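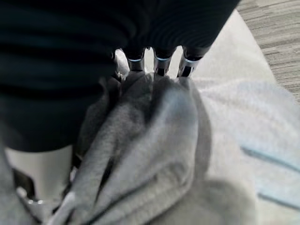 Brakgate 2 moves cloth handling onto a single planner

2021-07-09

Wirkar has released version 2 of Brakgate, its planning and control stack for two-armed robots that work in furnished rooms. The main change is structural. Grasp selection, arm motion and stepping, which ran as separate processes in the first version and passed goals to one another over a message queue, are now solved by one planner against one shared model of the room.

The release has been available to existing license holders since May as a preview build. The build published now differs from the preview in its logging format and in the default tuning of the finger controller. Configuration files written for the preview will load. Files written for version 1 have to be converted with the supplied script.

Most of the development effort went into cloth. Rigid objects were handled acceptably in version 1, according to the release notes, and the grasp code for them is carried over with few changes. Towels, throws and covers were not. The old pipeline fitted a surface to the depth image, looked for an edge, and sent the hand to it. A flat towel has edges that can be found this way. A towel that has already been picked up once and dropped usually presents a heap with several apparent edges, most of which are folds.

Version 2 stops looking for edges as a first step. It looks for ridges: places where the cloth stands up far enough from whatever is under it for fingers to close on both sides. Each candidate ridge gets a score built from its height, its length and the clearance available for the thumb, and the planner discards any that the arm cannot reach without moving the feet, unless nothing else is left. Edge finding still exists, but it runs after the first lift, when the material hangs and its outline is easier to separate from the background.

"We spent a long time trying to make the first grasp a good grasp," said Ok-hee Cho, who leads perception work at Wirkar. "It only has to be a grasp. The second one can be good, because by then you have gravity helping and you have a much better view."

The ridge detector was trained on 1,339 labeled grasps on household fabrics. Wirkar has published the label format and the scoring code but is keeping the images back for now. Cho said the set leans heavily toward pale fabric, which is hard for depth sensing in bright rooms, and that dark fabric with a long pile remains the weakest case. The release notes list fleece, terry and light cotton as supported. Knitted items with an open weave are listed as unsupported, with a note that fingertips may pass through the loops and fail to release.

The finger controller has also been rewritten. In version 1 the hand closed to a commanded position and stayed there. In version 2 it closes at a fixed rate until motor current rises past a threshold, backs off slightly, and then holds a target effort with a position limit. When cloth slides, the measured finger position drifts toward closed, and the controller reports this as slip. The loop runs locally on the arm computer, so that a stall in the planner does not open the hand.

Slip reports are passed upward, and the planner is free to ignore them. A small slip during a lift usually means that a fold has settled. A steady drift while the arm is moving sideways more often means that the cloth is caught on something, and the planner responds by stopping the arm, lowering it and replanning with the caught region marked as fixed.

Furniture accounts for most of the caught regions. Seats, armrests and cushions are soft, they change shape when touched, and cloth lying on them has no clean boundary in depth. Brakgate 2 treats upholstery as a separate class of surface with a margin of 40 millimeters that the forearm may not enter. Fingers are exempt. The previous version applied one margin to the whole arm, with the result that the planner would report no solution for anything lying close to a cushion.

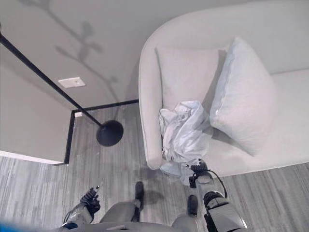

Right hand holding the hanging end of the material at the front of the sofa, with the left hand raised.

Where only one arm is needed, the planner must decide what to do with the other. Version 1 sent the idle arm to a rest pose at the side of the body, which was safe for the arm and frequently bad for balance and for the camera view. In version 2 the idle arm is part of the same optimization. It is given a low-weight preference for a raised posture in front of the torso, and beyond that it goes wherever it does the least harm. If the idle hand is already holding something, the object's outline is added to the collision model and the hand's orientation is frozen within a tolerance set in the task file.

Stepping is handled more conservatively. Feet are planned first, as a stance that puts the candidate ridge inside the workspace of at least one arm, and are then held for the duration of the grasp. Dae-han Noh, who wrote most of the planner, said the team had tried allowing small foot adjustments during a lift and took the feature out before the preview.

"It worked in simulation, and on the robot it mostly made the head camera move," Noh said. "You lose the cloth for a moment and then you have to find it again. Standing still is cheaper."

Camera handling is the other area with visible changes. The head camera supplies the room model and the initial ridge candidates. Once the hand is close, the wrist camera takes over, and the head view is used only to check that the arm is where the encoders say it is. The handover happened at a fixed distance in version 1. It now happens when the wrist camera's own ridge estimate agrees with the projected one for several consecutive images. If they never agree, the approach is abandoned and the candidate is dropped from the list.

The wrist view has a known limitation, described in the notes at some length. With the fingers closed on a fold, the hand hides a large share of the image, and what remains is often a single fabric at very short range and out of focus. Version 2 masks the hand using a model of the fingers and the wrist covering, and uses the remaining pixels only for motion. No attempt is made to recover shape from them. Users who fit their own coverings or sleeves will need to supply a new mask, and a tool for drawing one is included.

Planning time is limited to 1,000 milliseconds per cycle by default. When the limit is reached, the planner returns its best feasible result, marked as incomplete, and the task layer decides whether to use it. The limit can be raised, although the notes advise against doing so on robots where the planner shares a processor with perception.

Tooling has been extended to match. The viewer, now called Bruvano, replays both camera streams alongside the planner's candidate list and lets a developer step through rejected grasps to see which constraint removed each one. The same view can be opened live on a running robot, at a reduced image rate. Bruvano reads version 1 logs, but these contain no candidate scores, so the list appears empty.

Hand drivers are supplied for two hands, Wirkar's own and the Makhubela series. Third-party drivers written against the version 1 interface will compile but will not report slip until they implement the new effort callback. Without it the planner assumes the grasp is holding until the wrist camera shows otherwise.

Several items did not make the release. Folding is absent, as is any coordinated two-handed stretch of a held cloth. The transfer of material from one hand to the other is present but disabled by default, and it has been tested only with both hands in front of the torso and the feet stationary. Noh said transfer would be the first thing enabled in a point release, once the release condition for the giving hand has been settled. At present that hand opens when the receiving hand's effort crosses its threshold, which can be triggered by contact between the fingers themselves.

Version 1 will receive fixes for driver faults but no further changes to planning or perception. The conversion script, the Bruvano viewer and the updated driver headers are included in the version 2 package.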